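Notas para la intervención – Presentación del calendario municipal de actividades

Ponente: Lieselotte Sperling, Oficina de Turismo y Cultura de Gakitz
4 de enero de 2019

Saludo y agradecimientos
Buenas tardes. En nombre de la Oficina de Turismo y Cultura, agradezco la asistencia de las asociaciones, los comercios y los establecimientos hoteleros del municipio. (Mencionar a la delegación de Trekeck, sentada en la primera fila.)

El calendario en cifras
El programa de este año reúne 154 actividades abiertas al público. De ellas, 13 se incorporan por primera vez. El resto da continuidad a citas ya consolidadas, como el mercado de artesanía del paseo fluvial, el ciclo de conciertos de la Casa Stöcker y las visitas guiadas al barrio antiguo. (Pausa. Mostrar la portada del folleto.)

La edición impresa se distribuye en la oficina de información, en la estación y en los alojamientos adheridos. Cada establecimiento podrá solicitar ejemplares adicionales mediante el formulario habitual.

Enero
La temporada se abre con la exposición de acuarelas de la sala Jerano, que permanecerá todo el mes. La entrada es gratuita. Las visitas comentadas admiten un máximo de 20 personas por turno y requieren inscripción previa en el mostrador.

La ruta gastronómica de invierno cuenta con nueve restaurantes participantes. Recordar que los menús deben exhibirse en el exterior del local, con indicación del precio y de los alérgenos – este punto generó consultas el año pasado y conviene leerlo despacio.

Paseo fluvial
El mercado de artesanía amplía su horario hasta las ocho de la tarde. Los puestos mantienen la ubicación conocida, entre el embarcadero y la plaza del Reloj. Durante el montaje quedará cerrado el acceso rodado desde la calle Mayor; los residentes dispondrán de paso por la ronda sur.

En cuanto al aparcamiento, el recinto de Trekeck ofrece alrededor de 700 plazas, con servicio de lanzadera los días de mercado. (Si preguntan por la tarifa: la lanzadera es gratuita; el estacionamiento se rige por la ordenanza vigente.)

Conciertos y visitas
El ciclo de la Casa Stöcker conserva su formato de tarde. Las localidades se retiran en taquilla una hora antes del comienzo. No se reservan asientos, salvo los destinados a personas con movilidad reducida y a sus acompañantes.

Las visitas al barrio antiguo parten de la oficina de información. En caso de lluvia intensa se sustituyen por el recorrido interior del museo.
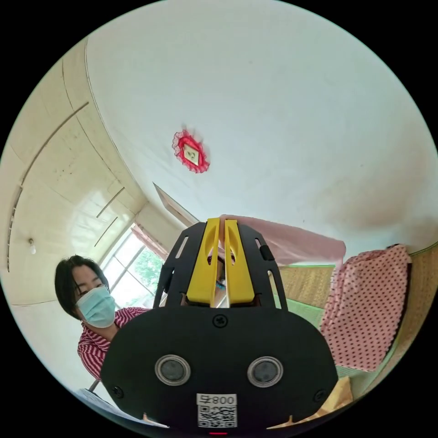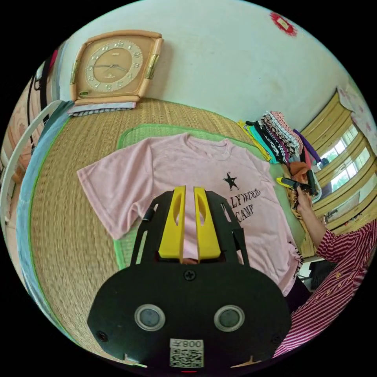
Inscripción de nuevas propuestas
Las entidades que deseen incorporar una actividad al suplemento de verano deberán presentar la solicitud por escrito, acompañada de una descripción breve, el aforo previsto y los datos de una persona de contacto. No se admitirán propuestas sin lugar de celebración confirmado.

(Remitir a la hoja entregada a la entrada. El correo de contacto figura al dorso.)

Turno de preguntas
Cederé la palabra primero a las asociaciones vecinales y, a continuación, al comercio. Ruego que cada intervención indique la entidad a la que representa. Las cuestiones relativas a licencias de terraza se atenderán por separado en la ventanilla de la planta baja.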